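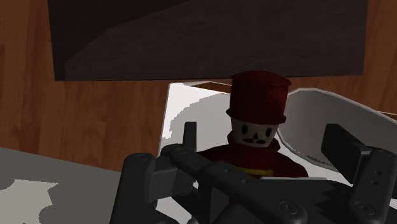
Ticket 343, rice cooker Cindik, porridge program. Opened in March. The customer makes millet porridge for breakfast and writes that starchy water comes out of the steam hole after the boil begins. She uses 200 grams of millet and fills with water to the top line. I asked her to send the colour of the lid ring, as we have two kinds in stock, and she answered it is dark red, the same as the tall hat on the nutcracker figurine. So it is the older ring, from Stemari.

Step 1. Asked the customer to rinse the millet until the water is clear and try again. Still overflows, but later than before.

Step 2. Asked to measure the temperature with a kitchen thermometer when the program says "simmer". She reads 103 on the display, I think the thermometer is not correct. Second reading with another one: boiling strongly, no number given.

Step 3. Repeated in our kitchen with the same ring and the same amount. Overflow after more than 70 minutes, only on the porridge program. With the soup program – no overflow.

Step 4. Changed to the Uketano ring. The porridge stayed inside, a little thick at the bottom.

New ring sent from the Macedo store. Customer must stir one time at the half. Status: waiting for reply.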